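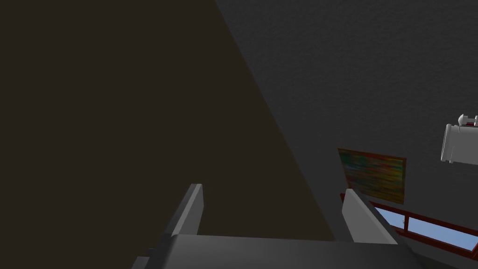

Cuaderno de taller / Costes y márgenes

Octubre, 8:40

Retomo lo de los precios por pedido. Ayer quedó a medias la hoja de Grunell y hoy la he rehecho desde cero, porque la plantilla vieja repartía los gastos fijos según la facturación y así todos los clientes parecían dejar el mismo margen.

Criterio nuevo: los fijos se reparten por horas de taller. La preparación de máquina se carga al pedido que la provoca, aunque sea corto. El transporte, a coste real de la factura de Brito, sin promedios.

Datos de partida: 109 pedidos cerrados en el trimestre. De ellos, 9 no tienen parte de horas y los dejo fuera. No los estimo. Si aparecen los partes, los meto en la siguiente vuelta.

Primer resultado. Vilex compra mucho y paga tarde, pero sus series son largas y casi no hay cambios de utillaje. Sale mejor de lo que pensábamos. Grunell es lo contrario: pedidos pequeños, urgentes, con dos o tres preparaciones cada uno. En la hoja vieja daba beneficio; con el reparto por horas, los pedidos por debajo de 1.000 euros salen en pérdida casi siempre.

Pulon no sé dónde ponerlo. Le facturamos el montaje aparte y en los partes está mezclado con la fabricación. Hay que separar los dos conceptos antes de sacar ninguna cifra. Pendiente.

11:15

Repasada la tesorería con los plazos reales de cobro. El problema de agosto no vino de vender poco. Compramos material para la serie grande de Vilex a treinta días y la cobramos a noventa – y en medio cayó el seguro. Con un anticipo para material no habríamos tocado la póliza de crédito.

Propuesta para comentar:

Pedido mínimo de 1.000 euros, o cargo de preparación visible en la oferta. Prefiero lo segundo, el cliente puede agrupar si quiere.

Anticipo en todo pedido con más de 2.000 euros de material comprado expresamente.

Recargo de urgencia escrito en la tarifa. Ahora lo decide quien coge el teléfono y cada uno pone una cosa.

No tocaría los precios de las series largas hasta tener otro trimestre con este reparto.

13:00

Error mío en la columna H: sumaba las horas de retrabajo dos veces. Corregido. Grunell mejora un poco, el signo no cambia. He guardado la versión anterior con la palabra «mal» en el nombre para que no la use nadie.

16:30

Llamada a Brito por los portes. Admiten recogida conjunta si avisamos antes de las doce. Apuntado en la pizarra de expediciones.

Queda por hacer: buscar los partes que faltan, separar montaje y fabricación en Pulon, pedir a administración las fechas de cobro de septiembre y redactar la línea de preparación para la plantilla de ofertas.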